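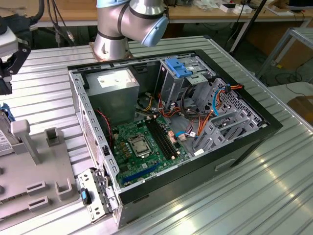

我们想给“从台式机里取硬盘、再把硬盘装回去”这道工序挑一套合适的夹爪和相机，前前后后折腾了一阵子，越折腾越拿不准，所以来社区里请教各位，话会说得有点长，先给大家赔个不是。工位的条件是定死的：机箱侧躺在带棱条的铝台面上，拆了侧板，里面朝上；电源在一头，硬盘架在另一头，中间那一大把橙的、红的、黄的、黑的线就从主板上面横着过去。夹爪要去的地方偏偏就在线的那一头。刚开始我以为难点在“夹得住”，后来才慢慢明白，难点在夹爪张开以后两边还剩多少地方，以及相机能不能看见剩下的这点地方。

先交代现在手头有什么。机械臂末端是一只二指夹爪，开合和力度都能设，用着顺手，我对它本身没有意见。指尖我们有两副，一副是原来的平指尖，另一副是从 Huerta 订的加长指尖，长出来 17 毫米，前端收窄了一些，内侧贴了一层带纹理的胶皮。相机也有两路可以选，一路是架在工作台旁边不动的，另一路装在手腕上跟着走，腕部那只是 Hikgate 的小模组。控制器现在用的是 Pronus 的那一台，同事又从 Kudcombe 借来一台，想让我顺便比较比较，这就把事情弄得更乱了。

我想问的有几件事，写在一起，大家挑会的答就好，不用客气：

一是加长指尖到底值不值得用。它伸得进去，这一点没得说，可是一长就软，托架稍微有一点歪，指尖先跟着歪，我看着心里发毛。平指尖夹得很稳，但是手掌那一块离硬盘架太近，往下送的时候总担心碰到架子上沿或者旁边的线。

二是腕部相机和固定相机该信谁。固定的那一路看全局很舒服，机箱在哪儿、转了多少度，一目了然；可是夹爪一伸过去，自己就把最要紧的地方挡住了。腕部那一路正好反过来，离得近，看得细，但画面里一大半常常是机箱边框和台面，亮条子一道一道的，识别一会儿好一会儿坏。

三是控制器。我比的是“碰到东西以后怎么让”这件事，两台的手感差得挺多，可我说不清差在哪里，也不知道怎么测才算公平。

螺丝存钱罐
发表于 2026年5月13日
阅读时长 17 分钟

补充一下，有朋友私信问我硬盘是不是裸着夹的。不是，三点五寸的硬盘，外面套着蓝色的塑料托架，夹的时候连托架一起夹。插回去时我习惯让硬盘先斜着对准开口，再慢慢放平，这个动作是从手工装机学来的，人手这么做很自然，换成夹爪以后斜多少合适，我到现在也没有一个准数。各位如果做过类似的插装，斜着进还是正着进，也请一并指点。

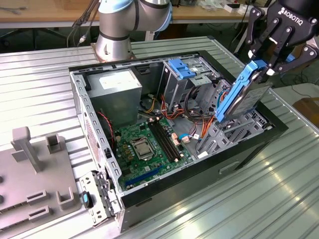 Uriel Beltrán
你好呀，看完你写的这一大段，我觉得特别亲切，我自己也在插装这件事上耗过很长时间，所以多啰嗦几句，你拣有用的看。

先讲指尖。我的建议是先别急着在两副里面选一副，把“抓”和“送”拆开想。抓的时候你需要的是刚性，托架被夹住以后不要在指间打转；送的时候你需要的是空间，手掌不要先于托架碰到架子。加长指尖解决的是第二件事，代价落在第一件事上。那么可以问自己：托架上有没有一个面，能让短一点的指尖夹在更靠外的位置，这样手掌自然就抬高了？很多人（包括以前的我）总想夹在重心上，觉得那样最稳，可是硬盘没多重，夹得靠外一点，多出来的那点力矩夹爪完全吃得消，换来的净空却很可观。你试试把抓取点一点一点往外挪，每挪一次就让它在空中停一会儿，再轻轻推一下托架，看它转不转。转了，就退回来一格。这个办法很土，可是一个下午就能得到一条曲线，比在脑子里想有用。

如果挪来挪去还是不够，再上加长指尖。用的时候有两个小地方要留心。胶皮不要贴到最尖端，留一小截硬的，插到底的时候让硬的那一截去顶，胶皮一压就缩，你会误以为已经到位了。另外夹持力要往下调，长指尖在大力下会向外张成一个很小的八字，托架就只剩根部那一条线在受力，看起来夹紧了，一碰就转。我第一次遇到时以为是夹爪坏了，拆下来查了大半天，最后拿一张薄纸塞进去，才发现前半截根本没贴上，真是哭笑不得。

斜着进还是正着进，我站斜着进这边。正着进要求两个方向同时对准，斜着进可以先让一条边靠上导轨，有了依靠再转平，误差是一步一步吃掉的。角度不用大，够让前沿先进去就行。大了反而麻烦，后沿会翘得太高，转平的时候容易蹭到周围的线。你可以从很小的角度开始，往上加，找到第一个“前沿能稳稳进去”的角度就停，不要贪心。

相机的事，我的做法是让固定相机管“去哪里”，腕部相机管“最后那一段”，中间设一个交接点，就在夹爪快要把固定相机的视线挡住之前。交接之前腕部相机的结果一概不看，交接之后固定相机的结果一概不看。刚开始我做过融合，把两边的结果加权，听上去很漂亮，可是一旦有一边突然乱跳，权重来不及变，手就跟着抖一下，在硬盘架上方抖一下可不是闹着玩的。硬切换笨一点，但出了问题你立刻知道该怪谁。

至于反光，先别动算法，先动灯。让光从棱条的方向顺着打过去，别横着打，横着打每一道棱都会给你一条亮边。如果灯不能动，就在台面上铺一块哑光的垫子，只铺腕部相机看得到的那一块。再不行，才去裁画面，把机箱边框以外的部分直接丢掉，检测只在框里面做。这三步按顺序来，多半走到第二步就够了。

控制器我没有用过你说的这两台，不敢乱讲好坏，只说怎么比。公平的比法是把视觉整个关掉，拿一个固定的错位去撞。比如硬盘架不动，示教一个正确的终点，再人为往一侧偏一点，让两台控制器各自去插，记录接触的那一刻起到停下为止的力曲线。偏一点，再偏一点，一直偏到插不进去。你会看到两样东西：一是它能吃掉多大的错位，二是吃不掉的时候它停得有多快。第二样更重要，我宁愿要一台容错小一点但停得干脆的。还有，两边的工具重量和重心要重新标定，别偷懒把一边的参数抄到另一边，我见过有人抄了以后比出天壤之别，最后发现是负载填错了。

写得太长了，希望没有把你绕晕。有进展的话回来讲讲，我也想知道。

小砂轮
直接上吸盘不就完了？硬盘那个面那么平，吸住往里一塞，什么指尖长短、张开多少全没了。我们线上搬东西全是吸盘，没见谁这么纠结的。

（后来又看了一遍，楼主是要往架子里插，还要带托架，那吸盘可能不行，侧向一受力就滑。当我没说吧，不过抓取盖板之类的还是可以考虑备一只。相机那部分我不懂，不乱说。）

螺丝存钱罐
谢谢 Uriel Beltrán，也谢谢小砂轮，两位的话我都抄到本子上了。照着试了一轮，回来把结果贴一贴，有些和说的一样，有些不太一样，都老老实实写出来，给以后搜到这个帖子的朋友省点力气。

先说抓取点。平指尖往外挪，真的好用！我原先夹在托架中间，挪到靠外的位置以后，手掌和硬盘架之间一下子宽敞了许多，看着不再那么提心吊胆。推一推也不转，挪到再靠外才开始晃，我就退了一格停在那里。于是加长指尖暂时收进了抽屉，不过没有退掉，后面还有别的机型要做，架子更深，到时候估计还得请它出来。顺便，薄纸那一招我也在加长指尖上试了，前半截果然塞得进去，夹持力往下调以后才塞不进去，这个检查方法我们已经写进换指尖的流程里了，特别感谢。

然后是斜着进。我从小角度往上加，到前沿能自己靠上导轨为止，之后就没再动过。一共正式跑了 57 次插装，没进去的有 3 次，三次都卡在同一个环节，就是放平的时候后沿压到了线。这跟角度没关系，是线自己弹回来了。我们试过用手把线理到一边，理的时候好好的，机箱一挪又松开，所以现在的打算是在插装前加一个小动作，让夹爪闭合着先把线轻轻往外拨一下，再回去取硬盘。拨线这个动作我心里还不太有底，怕钩到接头，速度放得很慢很慢，慢到同事路过都以为停机了。

腕部相机这边花的时间最多。灯先动了，顺着棱条打，亮边少了一些，但没有全部消失，尤其夹爪放低、镜头斜着看出去的时候，侧板的棱条还是会占掉左边一大块画面。架子上那些冲压出来的槽和小方口，单看每一个都很清楚，放在一起就很像，检测有时会把上面那一格认成下面那一格，位置差着一整格，要是真照着走，后果我不敢想。

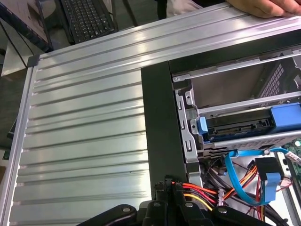 后来我们把思路换了一下，不再去认架子本身，改成认蓝色的塑料件。托架上的把手和卡扣都是蓝的，在一片灰的黑的金属里面特别显眼，用颜色先圈出大致的区域，再在区域里找边，稳当多了。唯一要小心的是数据线也是蓝的，颜色还挺接近，弯过来的时候会混进圈里，所以又加了一条形状上的限制，细长又带弧度的一律不要。我们把腕部相机录下来的画面挑出 1242 张重新标了一遍，把把手和线分开标，标得眼睛都花了（换了两副眼药水），但这一步做完以后，上下两格认错的情况在回放里就没有再出现。

我也试过把 Hikgate 那只模组换个安装角度，往指尖方向多压一点，想让画面里少一点台面、多一点架子。压下去以后架子是多了，可是指尖也大得吓人，快要占掉下半边，等于用台面换了指尖，没占到便宜，就又装回原来的位置了。如果哪位用过更窄的腕部支架，能把镜头挪到夹爪侧面而不是正上方，麻烦留个言，我很想看看侧面装的效果，特别是线缆怎么走，会不会在手腕转的时候缠住。

交接点也照着建议改成了硬切换。原来我们也是加权融合的，切换以后动作看起来没有那么顺滑，交接那一下会停一小会儿，领导看演示的时候还问是不是卡住了。但是我很喜欢这一停，停的时候我可以在屏幕上把两边的结果都看一眼，心里有数了再让它往下走。交接点选在哪里也有讲究，我一开始设得太低，固定相机的视线早就被夹爪和手腕挡住了，它给的位置是猜的，交过去自然不准。往上抬了两回才合适。

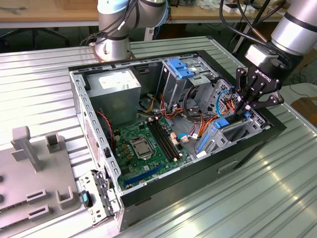 双臂的工位还有一个单臂没有的麻烦，另一条臂停在哪里很有关系。它停得靠前，固定相机就多一层遮挡，夹爪那边的线缆活动起来也要顾着它；停得太靠后，下一步要它过来帮忙，路又太远，节拍上不好看。我们现在给它定了一个等待位置，手臂立着，线缆都收在关节旁边，每次开始之前先确认它已经到位，没到位就不许另一条动。这条规则写进程序以后，心里踏实不少，之前是靠人看，人总有走神的时候。

最后是控制器。按照关掉视觉、人为错位的办法，Pronus 和 Kudcombe 各跑了一轮，负载也都重新标过。两台能吃掉的错位几乎一样，我原本以为会差很多，看来之前感觉到的手感差异，大头是参数没标好，惭愧惭愧。停下来的干脆程度倒是分得出，我们这一台 Pronus 停得更利落，力曲线往上一冒就平了；Kudcombe 那台会再往前顶一小段才松，顶的那一小段对硬盘架倒没什么，对接头我就有点舍不得。不过它的参数页面比 Pronus 清楚太多了，哪个数管哪个轴写得明明白白，新来的同学自己看着就能调。所以我没办法简单地讲哪台好，我们这道工序先留 Pronus，借来的那台用在不需要插接头的工位上继续试。

目前还没解决的事也列在这儿，欢迎接着聊：拨线的动作要不要单独配一副指尖，圆头的会不会更温柔一点；机箱换成别的颜色的托架以后，认蓝色这招就不灵了，要不要早点换成不靠颜色的办法；还有取硬盘的时候，卡扣是一边按着一边往外拉，两根手指只够做一件事，我们现在想让另一条臂去按，两条臂在那么小的开口上方凑在一起，光是想路径就想了好几个晚上。哪位做过双臂一按一拉的，求经验，画个草图也行！

评论

铜柱与垫片：认颜色那里小心下午的太阳，我们靠窗的工位一到三月，蓝的能给你晒成白的，最后老老实实加了遮光帘。

木头人不头疼：收藏了。薄纸检查法今天就去试，我们那副长指尖总说夹不紧，原来力大了也会这样。

Uriel Beltrán：谢谢回来更新！拨线建议圆头，而且先往上提一点再往外走，贴着主板平推最容易钩到东西。双臂一按一拉我做过一次，按的那条先到、先贴住不用力，等拉的那条夹稳了再一起使劲，顺序反过来托架会跳。

小砂轮：我的吸盘呢……

螺丝存钱罐 回复 小砂轮：给你留着，装侧板的时候用！

首页 版块 夹爪与末端 相机与视觉 控制器 双臂 我的收藏 登录 返回顶部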